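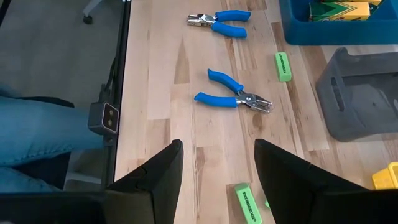 Week 8 handout: Can a machine do the chores yet?

Course: Automation in Everyday Work
Prepared by Cường Hứa, 21 November 2020

Please read before the lecture. English is my third language, so if some sentence is not clear, write to me and I will correct the handout.

1. The question for this week

In February we talked about machines that make one movement many times, for example the bottle line at Plova. That kind of work is solved. Today we ask about another kind: clearing a table, sorting a drawer, putting back the tools at the end of a shift. A child of six can do it badly. A machine does it badly too, but in a different way, and the difference is the subject of this lecture.

2. What makes a chore difficult

Take one small job: a table with school and office supplies on it, some bins, and the instruction "put everything in its place." Before any arm moves, several things must be decided.

Where is the place? Crayon boxes already in a blue bin are a hint that more crayon boxes belong there. People follow such a hint without thinking. A program must have it written down, or must learn it from many demonstrations.

How to hold it? An eraser is a block, and two fingers can close on its long sides. A tool with two open handles is a harder case. If the fingers take one handle only, the tool can turn and hang down, and then it may catch on the rim of the bin. If two such tools lie in opposite directions, the same grasp must be turned around for the second one.

What is behind the finger? A camera at the wrist sees very well what is between the fingers and badly what is under them. A second camera at a distance has the opposite problem, because the arm covers part of the table.

3. Two arms or one

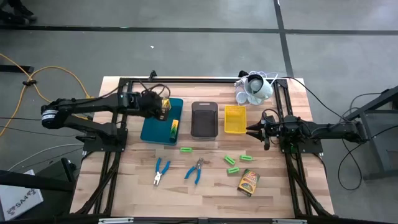
With two arms the reach is better, and one arm can hold a bin still while the other one fills it. The price is that they must share the middle of the table. Most student programs solve this by letting one arm wait. It is safe, but slow. In the Nestier exercise you will compare both methods and write down the time for each.

Containers also matter more than students expect. A basket with many small holes gives the camera a different surface from a smooth tray, and a light basket can slide when a finger touches it. A tray that stands at an angle is no problem for a person. For a program that has the tray position as a fixed number, it is enough to drop the object on the table.

4. How to read success numbers

When you read that a system "can tidy a table," ask these:
- Were the objects the same in training and in the test?
- Who put the table back between trials, and was it always the same way?
- Is one dropped object a failure of the whole trial?

The Landar log that we use in the lab has 3582 grasps. Count the failures separately for blocks and for tools, and do not give me only one average.

5. For next time

Work in groups of 2. Choose one chore from your home or workplace and divide it into steps, at most 16. Mark every step where you used your fingers to feel something. Bring it on paper. The Quan reader, chapter 8, is useful but not required.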